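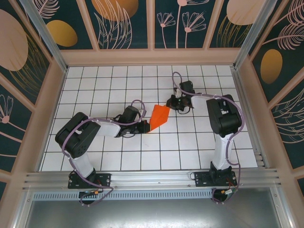 Folding and Care of Small Cloths: Frequently Asked Questions

Which cloths do these instructions cover?
Plain rectangular cloths in the Kuvcombe range, in all colors including orange. Fitted covers and anything with elastic have a separate page.

What surface should I fold on?
A flat, hard, clean one. Tile, glass and sealed wood are all suitable. On tile, the grout lines can be used as a straightedge: lay one long side of the cloth along a line and square the corners to it before the first fold.

How do I make the standard fold?
Lay the cloth flat with the hem side down. Bring one short side over to meet the other and match both corners before letting go. Smooth from the fold toward the open side. Turn the cloth a quarter turn and repeat. Two folds are enough for drawer storage.

The corners will not line up. What is wrong?
Either the cloth was not flat at the start or it has pulled out of square in the wash. Open it, hold two diagonal corners, pull gently, then do the same with the other pair. If the edges still differ by more than the width of the hem, fold to the center line instead and leave the uneven edge inside.
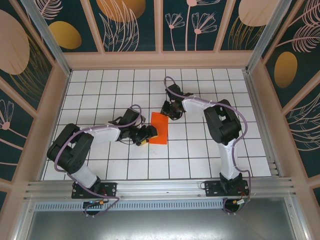
Can I fold a cloth while it is damp?
No. Damp cotton sets a hard crease and may smell after storage. Dry it fully and let it cool for 45 minutes if it came from a tumble dryer.

How do I remove a set crease?
Mist with plain water, press on the cotton setting with the hem side up, and let the cloth lie flat until dry.

How many cloths go in one storage box?
The Polat box holds 36 with two folds each. Do not press the lid down on a higher stack. Cloths at the bottom will crease.

Does the color run?
Wash orange and red cloths separately for the first three washes. After that they can go in with similar colors.

Who maintains this page?
Solène Cordier, Novside textile care. Corrections to the folding section go to Junpei Sugawara. Last revised in December.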